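Notes pour l'intervention « Réaménager un petit bureau » – Dranda, 1er novembre 2019

Saluer, vérifier le micro. Rappeler que la discussion se fait au fil de l'exposé.

Point de départ : les locaux de Plulto. Murs blancs, plafond blanc, tubes fluorescents. Les gens se plaignaient de la lumière bien avant de se plaindre du mobilier. Le dire dès le début, on y revient plus loin.

Budget de départ : 3270 euros, peinture comprise. Grondix a livré les étagères en janvier, avec deux semaines de retard. Ne pas s'étendre là-dessus.

Ordre des travaux : vider, nettoyer le sol, repeindre, remonter. On a vidé 12 cartons d'archives et on en a gardé la moitié. Le reste est parti chez Russo pour destruction. Facture : 531 euros. Quelqu'un demandera si c'est cher. Oui, un peu.

Éclairage. Viser environ 900 lux sur le plan de travail était une erreur, trop fort pour l'écran. Parler des réflexions sur les murs blancs. Montrer la pièce et laisser le temps de regarder le plafond, avec le long luminaire et le petit plafonnier rond à côté.
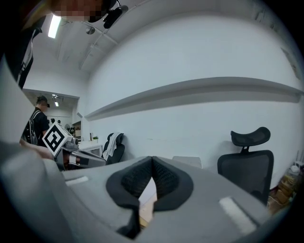
Remarque reçue à la répétition : les tubes ne gênent pas tant qu'on est assis dos à la fenêtre, et il vaudrait mieux déplacer les bureaux avant de toucher aux lampes. Répondre que les deux se tiennent, mais que déplacer les bureaux oblige à refaire les prises. Donner le devis électrique si on insiste.

Passer ensuite au rangement des câbles, cinq minutes maximum, puis aux questions.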